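Plerdale archive completes restoration of 16mm thriller "Medeiros"
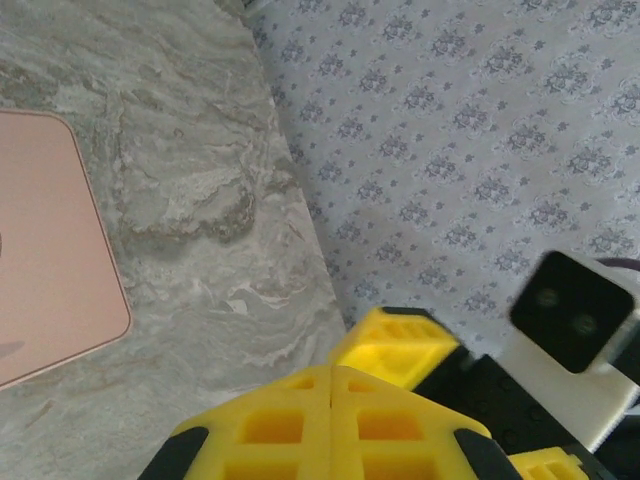

A marble countertop with a flat pink object at its left edge.

7th October

The Plerdale film archive has completed a photochemical and digital restoration of "Medeiros", a low-budget crime thriller that had been out of circulation since its original distributor closed. The new version will be shown in December at the Bilar, the repertory theater in Vultby, before a disc release.

The film was shot on 16mm color reversal stock and blown up to 35mm for its first run. No complete 35mm print is known to exist. The archive worked from the camera reversal original, which was found in a lab vault filed under the film's working title, and from a separate magnetic soundtrack held by the family of the sound editor.

Kwaku Essien, who supervised the picture work, said the original was in fair condition. Shrinkage was low enough to permit scanning on a standard pin-registered gate, but the last two reels had base scratches along most of their length. These were treated with a wet-gate scan. Splices that had dried out were remade by hand before any reel was run.

A total of 1,035 shots were graded individually. Reversal stock has high contrast and little room for correction in the shadows, and the night scenes in the harbor warehouse were the most difficult to match. The archive used the cinematographer's written timing notes as a reference. The notes cover the first four reels only. For the remainder, the team worked from a faded 35mm trailer, which contains short sections of the later scenes.

The film was scanned at 4K. Grain has been left as it appears on the original, and digital cleanup was limited to dirt, scratches and a recurring light flicker in the opening car chase. Optical titles were kept. The two title cards missing from the original were rebuilt from frames in the trailer.

Sound required more work than expected. The magnetic track ran 3 minutes longer than the picture, and the extra material did not match any surviving footage. Essien said it belongs to a police station scene listed in the shooting script and removed before release. The scene has not been reconstructed. The audio will be included on the disc as a supplement, along with the script pages.

Dialog in reel five had dropped out in several places where the oxide layer had shed. Those lines were recovered from an optical track on a 10-minute fragment of a dubbed export print. Music and effects on the fragment were unaltered from the domestic version, so the sections could be cut in without remixing. The mono mix has been retained and there is no surround track.

The plot follows an insurance investigator who is sent to value a burned nightclub and is drawn into a dispute between its two owners. It was completed in 30 shooting days with a cast made up mostly of stage actors, several of whom had no other screen credits. Reviews at the time were few, and the film played in only a handful of theaters as the lower half of double bills.

The Bilar will show the restoration from a DCP. A second screening has been scheduled for the same week, with a talk by Essien on the grading of reversal originals. Details of the disc edition, including region coding and the final list of supplements, will be announced after the theatrical dates.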